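Reading time: 6 minutes

The robot will see to your sock drawer now (it won't)

Friday, June 24, 2022

My dishwasher broke in November and I have been thinking about robots ever since. I had assumed a dishwasher was a fairly dim appliance, a cupboard with weather in it. Then I spent the weeks waiting for a part doing its job myself, and I gained a new respect for the cupboard. It does one thing, it does it while I'm asleep, and it has never once asked to be told where the forks live.

It doesn't put anything away, of course. That was the part I used to complain about. You load it, it washes, and then you are left standing in front of it with a warm mug in each hand, doing the actual housework. Every machine in my flat has this same gap at either end. The washing machine washes but won't pick the shirt up off the floor. The tumble dryer hands you a hot knot of bedding and considers the matter closed. The vacuum robot, which I bought second-hand from a man in Etesville and call the Lodger, will do the hall beautifully as long as I have been down the hall first and removed everything that makes it a hall people use.

I kept notes on the Lodger for a while. Over 101 outings it got stuck often enough that I stopped feeling sorry for it. The tassels on the bathroom mat were its favourite. It also liked the leg of the clothes horse, and it once spent an afternoon under the sofa with a phone charger wound round its brush, beeping in a small voice. I have since retired the mat. You could say the robot has trained me very well.

So when people ask whether machines can do the chores yet, I say it depends which half you mean. The half with the motor in it was sorted decades ago. The half with the hands is where things get sticky, in my kitchen very often literally.

I used to work in a place with proper robots, so I have a little standing here, though not much. It was a packing shed outside Medine, and for two summers I stood at the end of a line where an arm in a cage lifted cartons on to pallets. It was a lovely thing to watch. It never slowed down after lunch. Every carton was the same size and arrived in the same spot, facing the same way, and a good deal of money had been spent making sure of it. On the day a carton arrived with its flap up, the arm pushed it gently through the one underneath, stopped, and put a yellow light on. Then one of us went in with a brush.

What struck me was how many people it took to keep the world tidy enough for the arm. One person squared the cartons up. Another pulled out the dented ones. I was 122 steps from the kettle and I knew this because the line stopped a lot. The loose goods, the mixed orders, the odds and ends in crinkly bags, all went to a row of tables at the back where they were picked by hand, mostly by women who could do it while having a full argument across the room. The firm had been told those tables would be gone in a year. I went past last spring and they had put in more tables.

Crinkly bags are the thing. I have become a bore about this. A tin is easy, because a tin is the same tin whichever way you hold it. A biscuit packet is a different proposition. It slides, it's shiny, it's mostly air, and if you squeeze it hard enough to be sure of it you have made crumbs. You and I pinch it by the crimped bit at the end without thinking. To a machine, that crimped bit is a thin, glinting, floppy problem, and it might be underneath.

Now put the packet on a bed. I mention beds because they are where my own chores go to wait. Nothing on a bed stays where you left it. The surface gives when you press on it, so you can't simply come down from above and trust there's something firm below. The blanket has wrinkles, and probably a pattern, and somewhere in the pattern is a printed thing that looks more like an object than the object does. A toddler will try to pick a printed flower off a sheet. I have done it myself without my glasses.
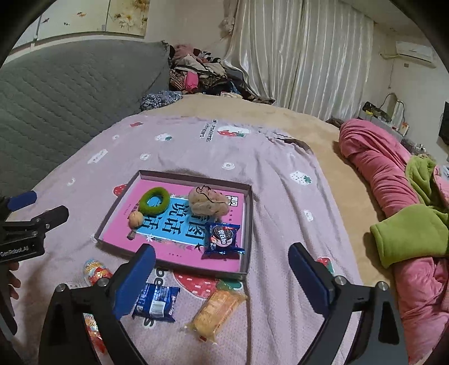 Then there is the matter of deciding. Say the thing can pinch, and it can tell a strawberry on a blanket from something you might want to eat. It still has to know what tidy means in your house. Does a half-full box want filling or emptying? Is the pile of clothes in the corner clean, dirty, or in that third state that every adult recognises and no shop sells a basket for? I don't always know the answer about my own pile. I go by smell and optimism, and I would not like to have to write either of them down as instructions.

There was a folding machine I had my eye on for a bit, the Clillik, which wanted 3789 of my pounds and a space the size of a wardrobe. You clipped each shirt on to it yourself, one at a time, the right way round, buttons done up. I watched the demonstration twice with my lunch. By the time you have found a shirt, turned it the right way out, done it up and clipped it on by the shoulders, you are so near to having folded it that it seems rude not to finish.

The people at Hourani, the repair shop that finally fixed my dishwasher, take a dim view of the whole subject. Their position is that anything with a hinge will be back in within the year, and a hand is nearly all hinge. I did ask whether they'd be happy to have a robot to sort their screws, which live in margarine tubs along the counter. There was a pause, and some real longing in it.

I'd take one too, for what it's worth. I'd take a slow one. It could spend the whole day moving things from the bed to the box, drop half of them and start again, and I wouldn't mind as long as I was out. I don't need it to be better than me at this. I have seen how I do it.

In the meantime the Lodger is charging, there's a full load waiting in the dishwasher, and I've just remembered the bedding is still in the dryer, where it has had since yesterday to set.

14 comments · 2 shares

Get new posts by email. Unsubscribe whenever you like.

This site uses cookies to remember your preferences. Accept / Manage settings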